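Where do all the mugs go? My project on lost cups in shared kitchens

Mellor Hall, student report, January 5, 2025

I picked this subject because I got cross. When I moved into Mellor Hall there were plenty of mugs in our kitchen, and by March I was drinking tea out of a measuring jug. My tutor said being cross was a perfectly good place to start, so off I went!

I put a small sticker under 100 mugs, shared them out between 10 kitchens and went round with a clipboard once a week. I also sent a survey to everyone in Mellor and in Tramitz House across the road, and got 566 replies (far more than I'd hoped for, people have strong feelings about mugs).

Most of the missing ones were in bedrooms. I'd expected theft, or breakages, and there was a bit of both, but mainly they were sitting on windowsills with something growing in them. Kitchens near the stairs lost theirs fastest. I think people fill up on the way past and never come back the same way, though I couldn't prove it with the time I had.

The survey also asked what would make you return a mug. A washing-up rota was the least popular answer by miles. Lots of people wanted a tray on each landing, so we tried one on the Laltamville corridor and it did fill up, mostly with plates.

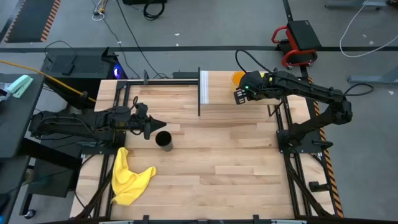
Fig. 1. Black cup and yellow cloth on the wooden tabletop.

Colour was the bit I enjoyed most. Plain dark mugs stayed put longer than the patterned ones, and I'd love to test that again with a bigger batch. I'd also start in the autumn next time, before everybody has settled into bad habits, and I'd buy better stickers, as the cheap ones came off in hot water and I had to leave those mugs out of my table.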